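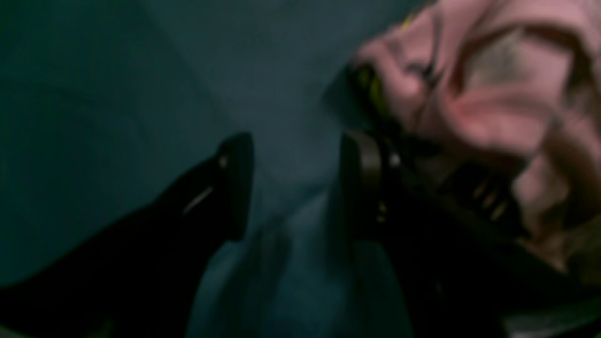
Teal, going paler toward the middle.

10 Jul 2025

I have been thinking about that color all day, and I still can't decide whether it is more blue or more green. In the left corner it goes so deep it could be the bottom of a pond, and then lower down it turns into a soft grayish blue, like the sky over Bisel before the rain gets going. I want the back bedroom to feel like that. I've wanted it for years, I think, without having the word for it.

So I drove over to Truneck after lunch and stood in front of the paint cards for far too long. The closest one is called Pudden Blue (who comes up with these names?) and it looked wonderful under the store lights and rather sad by the time I got it out to the car. I bought the small can anyway, and a better brush than I needed.

The house was built in 1904 and I don't believe there is one straight wall in that room. I measured the long side twice and got 103 inches the first time and something else the second, so I wrote down the bigger number and went to make tea. The old wallpaper comes away in lovely long strips by the window and then in miserable little crumbs near the door. I filled two bags and my hair.

I've told myself about 200 dollars for the whole thing, curtains included — we'll see. The curtains at Strebel are the nice heavy ones and I keep going back to look at them. The bed has to be moved before anything else, and the bookcase emptied, and I would dearly like it all finished before August, when it gets too sticky to have a roller in your hand.

Two patches of the Pudden are up by the light switch now. I'll look at them again in the morning with my coffee.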